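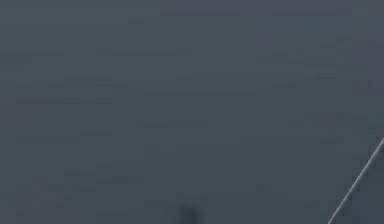

Simulated close-range view, Honmont set: gray surface, one pale line at lower right, a dark smudge at the bottom.

Honmont: near-empty views for manipulation policies

Honmont is a set of 1310 simulated episodes in which the close camera spends a good part of its time looking at very little. Most datasets trim these stretches. We kept them, labeled them, and then spent a summer finding out whether a policy can tell "I see nothing useful" from "I see the table and I am very confident about it."

The short answer is that ours couldn't, until we made it.

What is in it

Each episode has a close-range color stream, a wide stream, joint positions and the commanded action. Every close-range image carries a score from 0 to 1 called view_content. The score comes from the simulator's own segmentation, so it knows what is in view even when you would swear it was a wall. The view at the top is typical of the low end: mottled slate gray nearly all the way across, and a thin straight line that could be the edge of something. We have stared at worse.

218 episodes are held out for testing. Please leave them held out. The split file is splits/test.txt and it has not changed since August.

Method

Cimum is the baseline policy. It takes both streams and weights them equally, which is generous of it. Timard is the same network with one extra head that predicts view_content and uses the prediction to scale the close-range features before they reach the action decoder. The head is small and trains alongside everything else. There is no second stage.

Result

On the held-out episodes Timard finished 70 percent more of the low-content ones than Cimum did. On the rest the two are close enough that we'd rather you didn't quote us. All numbers are from simulation, averaged over 8 seeds. One seed was terrible and is included in the average.

Known problems

The close stream is compressed and shows blocky patches on flat surfaces. A network can learn to read these like tea leaves. Retraining on clean renders is on the list, and the list is long.

view_content measures how much of the view is covered by labeled objects. A sliver of something important scores as low as a sliver of something dull.

Lighting barely varies. If your lab has a window, expect trouble.

Loading

Run uçar_fetch, then point the loader at the folder it makes. Yes, the command has a cedilla in it. An alias, ucar_fetch, was added after one Monday of complaints.

Contact

Güven Gezer for the simulator and the labels, Ffion Pritchard for training code and the terrible seed.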